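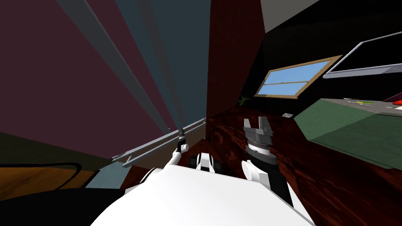 Gekach Incident Log, readme

Police and fire callouts for the Dornel district, pulled from the public bulletins and typed up into one table. One row per incident. Covers 13 months, last bulletin in is November.

Written fast, sorry. Will tidy the wording later.

What's in it

incidents.csv, 2,000 rows
sources.csv, which bulletin each row came from
changes.txt, corrections, newest at top

Columns

id: never reused, even if a row gets pulled
month: month only, no day. Bulletins disagree too often on the day
time_band: night, morning, afternoon, evening. Split at 6 am, noon, 6 pm, midnight
type: assault, break-in, fire, crash, disturbance, weapon, other
place_kind: street, home, licensed venue, shop, park
injured: number in the bulletin. Blank means not stated, NOT zero
charged: yes / no / unknown as of the last bulletin that mentions it
area: Fovance, Zawadzka or rest of Dornel

No names, no street numbers. Please don't try to add them back.

How it was made

1. Saved every bulletin as text.
2. Cristóvão Nogueira and I each coded the same 300 rows seperately, then compared. Most of the fights were over "disturbance" vs "assault". Rule now: if anybody was hit, it's assault.
3. Coded the rest, half each.
4. Merged duplicates. Same month, same area, same type, matching details in the text. When in doubt we left both in. 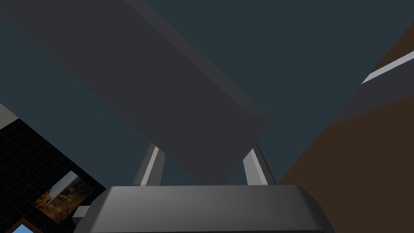

Known problems

- Zawadzka bulletins stop for 2 months. Gap in the publishing, don't read it as a quiet spell.
- "Gang related" is not a column. Bulletins use it loosely and often drop it in the follow-up. The phrase is still in the notes feild if you want to search.
- Injured counts go up after the first bulletin. We take the latest figure.
- Fovance lumps all licensed venues together, so a pub and a nightclub look the same.
- charged is badly out of date for older rows.

Don't use it for

Ranking neighbourhoods. Comparing with other districts, the callout categories don't line up. Anything about a single person.

Fixes

Send the id, what's wrong and the bulletin it's in. No bulletin, no change. Cristóvão does the merges, usually in the evening.

Licence

Free to reuse, credit Gekach Incident Log. Bulletin text belongs to whoever put it out.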